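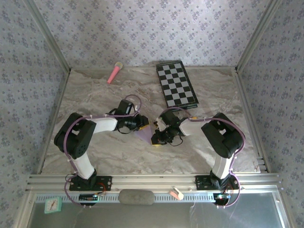

Table with the toy microphone, January.

Notebook, declarations project

Started 9:40. Goal for today was to get the Hamier council asset declarations into the same table as the company register extract, and see how many officials show up as owners or managers of firms that hold council contracts.

The council posted 300 declarations as scanned PDFs. Ran the batch through text recognition overnight. 208 came out clean enough to use without hand fixes. The rest have the same trouble as last year: the form has a stamp box that sits over the surname line, and the stamp ink gets read as letters. Put those in the folder "stamp" and left them alone for now.

Register extract has 960 rows after I dropped firms closed before the current council took office. Kept the dropped rows in a separate file in case we want them for the older contracts.

Matching, first pass: full name only, exact. Too many hits. Common names match everybody, and the register has no birth year for managers, only for owners.

Second pass: full name plus town of residence. Much better. Most of what is left looks like real matches, but residence in the register can be years out of date, so a miss here means nothing. Do not write "no business interests" next to anyone on the strength of this table.

Two things to check by hand:

Fothergill Paving. Manager has the same name and town as a deputy in the roads department. The declaration has the outside employment section blank. Blank is different from a dash on this form — the instructions say to put a dash if there is nothing to declare. Need to see the original page, the scan is faint there.

Stusura Cleaning. Owner matches the spouse named in one declaration. The share is declared, so this may be fine. Question is whether the person sat on the panel for the school cleaning contract. The minutes list the panel by initials only.

Firdevs Başaran phoned the council records desk before lunch about the panel names. They want the request in writing. She sent it at 1:15 and asked for the originals of the faint pages in the same letter. Copy is in the correspondence folder. The desk would not say how long it takes.

Afternoon: moved the name cleaning script so it runs before the match instead of after. It was turning double surnames into one word on the register side and leaving them as two on the declarations side. That lost us at least one match that I had found by eye last week. Reran everything. Old output is kept as match_old, do not use it for anything.

Also renamed the "flag" column to "check". Someone outside read "flag" as an accusation, and these are only rows we need to look at.

Still open:
— stamp folder, by hand
— Zuvbridge contracts file, has no firm numbers, only names
— reply from records desk
— second reader for both hand checks before anything leaves this room

Stopped 5:50. Backup done.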